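Norkine Label Printer: Owner's Guide
Section 5: Labelling a room, a cupboard or a whole house
Guide text revised 12/10/2020

If you have come straight here from Section 2, welcome, and well done for getting the roll in. By now your Norkine should be charged, the lid should be shut, and you should have at least one test label stuck to something (most people choose the kettle). In this section we leave the printer itself alone for a while and talk about what to do with it. Plenty of owners print a happy burst of labels in the first evening and then run out of steam halfway along a shelf, so we have tried to set things out in an order that lets you stop for tea and come back without losing your place.

You will need:
The printer, with a roll fitted. A full roll gives 219 labels at the standard length.
The Virnia app on your phone or tablet, already paired (see Section 2 if it is not).
A soft, dry cloth.
A pencil and some scrap paper. Yes, even with the app.
The cupboard, shelf, shed or spare room you have been putting off.

Before you begin

1. Choose one small area and keep to it. A single kitchen cupboard is plenty for a first go, and a bathroom cabinet is better still.

2. Take everything out and put like with like on a table or a clean bit of floor. Please don't label anything yet, however tempting it is! Half of what comes out of a cupboard goes back somewhere else.

3. Write down your groups on the scrap paper. Use the words your household says out loud. If everybody calls it "the string drawer", then "String" will get far more use than "Household sundries".

4. Cross out any group with a single thing in it and find that thing a home with its nearest relations.

5. Decide which groups need a container and which can stand on the shelf by themselves.

Note: Old sticky labels should come off at this stage. Warm water with a drop of washing-up liquid shifts most paper ones. Let the surface dry right through before going further, overnight if it is wood.

Choosing containers

You may use anything you like, and we would much sooner you used the boxes you own already than went out and bought a matching set. Smooth plastic, glass, painted metal and varnished wood all hold a Norkine label well. Woven baskets, bare cardboard and fabric boxes do not, and for those we suggest printing on to a luggage tag and tying it to the handle.

Open-topped plastic bins are the easiest thing to live with for items in daily use, and lidded boxes are kinder to anything that lives under a bed. If several people share a cupboard, think about giving each sort of thing its own colour as well as its own label. Small children can put things away by colour long before they can read, and so can grown-ups first thing in the morning. Set your containers out side by side on the table before they go up on the shelf and try the order in which you would like them. Moving them about at this point costs nothing.

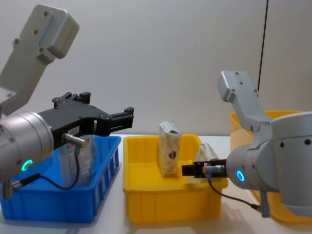 A reader of the previous edition wrote in to say that we had the business of colours back to front, and that in her house the labels had to come first. She had bought bins in the shades she liked, filled them, and then found that her family had each made up a private meaning for every colour. Her advice was to agree the groups at the table, write them down, and only then hand out the colours. She also asked us to mention that a spare bin with no job at all is a great comfort in the first month, and we are glad to pass both thoughts on.

It does make sense to us, and it is how we would now do it too. If you have already gone the other way about, there is no need to start again. Write the groups and the colours on one sheet, pin it inside the cupboard door, and let everyone grumble about it for a week before you print.

Setting up your list in Virnia

1. Open the app and press New List. Give it the name of the place, such as "Airing cupboard" or "Shed, left side".

2. Press Add and type the first group from your scrap paper. Press Add again for the next. There is no need to fill in the second line yet.

3. When all your groups are in, press and hold any one of them to move it up or down. Put them in the order in which they will sit on the shelf, starting from the left. The labels will print in this order, which saves a surprising amount of shuffling about later on.

4. Press Check. Virnia will point out any words that are too long for the label length you have chosen. You can shorten the words, pick the long label, or let the app use smaller letters.

5. Press Save. The list is kept on your phone or tablet, and there is a copy button in the corner if somebody else in the house would like it too.

Note: One list will hold 690 entries. We mention it only for the owners of large workshops, and for the gentleman with the button collection, who knows we are thinking of him.

Caution: Deleting a list also deletes the record of which labels you have printed from it. It does not ask twice. Use Hide if you are at all unsure.

Printing

1. Put the printer on a flat surface with the slot facing you and a clear hand's width in front of it.

2. Press Print One. Look at the label before going on. If the letters are faint on one side, open the lid, press the roll down gently until it clicks, and close the lid again.

3. If you are pleased with it, press Print All. The printer will pause after each label and wait for you to tear it off. Pull sideways against the edge of the slot, not upwards.

4. Lay the labels out in order on the table with their backing still on. Read each one aloud. It feels silly, but this is when spelling mistakes come to light, and "Cereals" and "Serials" have both left our own office on a jar.

Caution: The metal strip inside the slot gets hot during a long run. Leave the lid shut for about 5 minutes after printing before you reach inside. Keep the printer away from young children while it is working.

Putting the labels on

1. Wipe the surface with the dry cloth. Avoid spray polish, even the gentle sort, as labels slide about on it for days.

2. Hold the label in place with its backing on and take a step back. The front of the container is usually best, a little below the rim. For boxes on a high shelf, go lower. For deep drawers, put the label on the top edge so that you can read it from above.

3. Draw a very light pencil line if you would like your labels to match from one container to the next.

4. Peel back a finger's width of the backing, press that end down, and then draw the rest away slowly while smoothing with your thumb.

5. Leave it alone until the next day before washing or wiping.

If a label goes on crooked, you have a minute or so to lift it and try again. After that it is kinder to leave it where it is for a month and see whether you still mind.

Note: Norkine labels are safe in the fridge but not in the dishwasher. In the freezer they last well if they went on while the container was at room temperature. For food, we suggest using the second line in Virnia for the day it was made.

Keeping it going

Every cupboard drifts. Things get put back in the wrong place, a new hobby arrives, somebody moves out and leaves their fuse wire behind. Set aside a short while every so often to open your list and walk along the shelf with it. December is a popular month among our owners, what with visitors on the way and decorations coming down from the loft, and it is a good moment to print a few temporary labels on the short setting for the presents cupboard. (You may wish to call that one something dull. "Spare curtains" has served one household for years.)

To change a single label:

1. Open the list and press the entry.
2. Type the new words and press Save.
3. Press Print One.
4. Warm the old label with a hairdryer on its lowest setting, lift a corner with your fingernail and peel slowly. Don't use a knife on plastic.

If you are stuck

The app says "Printer not found": switch the printer off, wait until the light goes out, and switch it on again with the app already open.

Labels curl at the ends: the surface was damp or dusty, or the container is more tightly curved than it looks. Use the short label, turned upright.

The printer feeds a blank label: the roll is in the wrong way round. Section 2 has a drawing.

Fresh rolls are sold by Akinola shops and can be ordered from our Praltham counter, by post or in person. Please have the letter from the underside of your printer to hand when you order, as the older model takes a narrower roll.

Section 6 deals with fabric tape and name tags for school clothes.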